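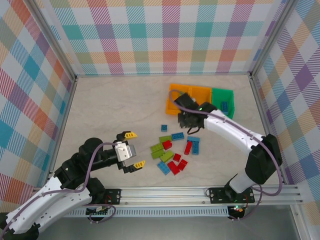
September, getting on for ten at night, tea gone cold beside me as usual.

I had such plans for today. There was a letter to answer, and the car wanted washing, and I meant to look at that leak under the bathroom sink. And then I got thinking about bricks, and that was that! I blame Vittoria Donati, who telephoned after breakfast to say her sister in Partington is clearing the attic and has 3,000 of the things in two old suitcases, all mixed together, and would I like them for the grandchildren. Of course I said yes before I'd thought where on earth they would go.

So most of the day went into the question of bins. I've always been a sorter by color (my mother did her buttons that way, in jam jars along the windowsill, and I can still see the row of greens). Red with red, blue with blue, and you can find what you're after at a glance. Vittoria says color is hopeless and one ought to sort by shape, because a small red piece in a heap of red pieces may as well be at the bottom of the sea. She has a point, I suppose, but a bin of one color is such a cheerful thing to look at, and I'd like to be cheered up when I walk past it. 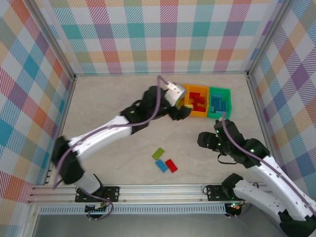 Reds in the orange bin, blues in the green one next to it.

I'm fond of the reds in an orange bin, I must say. The blues in green are handsome too, though a tidier mind would want the bin to match what's in it. I don't think I would. Those plaid walls are lovely as well, all that teal and purple and coral, and I've half a mind to do the playroom cupboard in something similar if I can find the paper.

I measured the low shelf after supper. It's 275 centimeters end to end, far more than I remembered, so there's room for a good long row of bins and still a corner for the puzzles. Must ask Vittoria whether the suitcases come too. I'd like to keep one for the Christmas lights.

Rang off at nine, watered the geranium, and now to bed. The letter will have to wait until tomorrow.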